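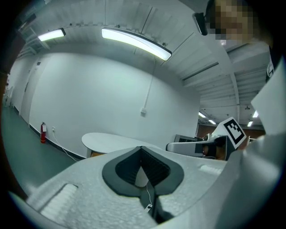 What is in the Trultcombe open day set?

The set holds 119 short recordings made with hand-held gripper tools during the open day at the Trultcombe workshop, plus a plain text file of notes for each one.

Name and version

Trultcombe Open Day Recordings, release 2. Put together by the Girnedik demonstration group. First posted March 6, 2025. Release 2 fixes the clip order and adds the notes files. The recordings themselves are the same.

Background

The workshop opens its doors to the public once a year. This time the main demonstration was the hand-held gripper. Visitors were shown how to hold it, open and close the fingers, and move small items from one spot to another. Those who signed a form could have their turn recorded. Most turns lasted under a minute. Some people came back for a second try, and those are stored as separate clips.

The gripper bodies carry white ribbed pads, and a square black-and-white marker sits on top of a gripper so that its position can be worked out later from the video. In clips where two grippers are in use, one often shows up in the view from the other. We left these clips in.

Folders

clips – video, one file per turn
notes – one text file per clip, same number as the clip
calib – lens files for the wide-angle cameras, needed before any measuring
extra – 9 clips from setup in the morning, before the doors opened

What the notes hold

Each notes file gives the task (pick, pass, stack or free play), whether one or two grippers were used, and a line on how it went. "Free play" means the visitor did whatever they liked. The line on how it went was written by whoever was running the table, so the wording varies a lot. "Dropped" and "slipped" mean the same thing in practice.

Known problems

The lens bends straight lines heavily near the edges, so ceiling lights and beams look curved. Use the files in calib.

Ceiling lights are in view in many clips and can fool automatic exposure.

Some 10 clips have no usable marker track. They are listed in notes/no_track.txt.

Faces have been pixelated. Sound was removed from all clips.

Use

Free for teaching and research. Please name the Rekik fund, which paid for the day, and link back to this page. Do not try to work out who the visitors are.

Next release

The Nygård clips were recorded with an older finger design and are not part of this set. They will get their own page once the marker files have been checked.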